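## Heat embossing a sentiment on dark cardstock

Cut a panel of navy cardstock and wipe it all over with an anti-static pouch. Skip the edges and you'll get stray powder there later. Ink the stamp with clear embossing ink, press straight down for 2 seconds and lift.

Pour white powder over the words, tip off the extra onto scrap paper and flick the back of the panel. Brush away loose specks with a dry paintbrush.

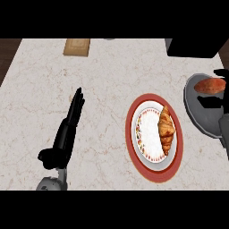 Let the heat tool run for 8 seconds before you point it at the card. Start from underneath, then finish from the top, and keep it moving. Stop as soon as the powder turns shiny. Too much heat makes it sink into the paper and look dull.

Leave the panel flat until it cools, then mount it on the card base with foam tape.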